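Dos brazos, un cuchillo y 482 demostraciones

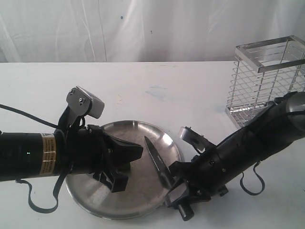 Según el equipo de Ikatari, el cuchillo es lo que más preguntas provoca entre quienes visitan el laboratorio, y la respuesta es siempre la misma: interesa cómo se coordinan dos brazos cuando uno de ellos lleva una herramienta con filo.

El responsable del estudio, que prefiere hablar en nombre del grupo, explica que el método se basa en demostraciones teleoperadas. Una persona guía los dos brazos y el sistema guarda las trayectorias y la imagen de las cámaras. "Empezamos con 300 demostraciones y el modelo aprendía a llegar al plato, pero no a orientar la hoja", cuenta. Con 482 la orientación mejoró.

El resultado que van a publicar se refiere al orden del entrenamiento. El grupo separó cada tarea en cuatro fases y dio más peso a la tercera, el momento en que las dos pinzas trabajan cerca. "Ahí se concentraban casi todos los errores. Las otras fases apenas cambiaban si les quitábamos datos", dice.

La comparación se hizo con un segundo montaje en Keltdale, con la misma mesa y otros operadores. Allí el modelo falló más con los objetos metálicos. El investigador lo atribuye a los reflejos, aunque reconoce que no lo han medido por separado. "Es una sospecha razonable y nada más".

Preguntado por las limitaciones, cita dos: probaron siete utensilios, todos rígidos, y ningún alimento blando. Tampoco han estudiado qué ocurre si alguien mueve el plato a mitad de la tarea.

El grupo volverá a grabar en marzo, esta vez con los operadores de Keltdale e Ikatari intercambiados. "Queremos saber cuánto del resultado depende de quién maneja los brazos", señala.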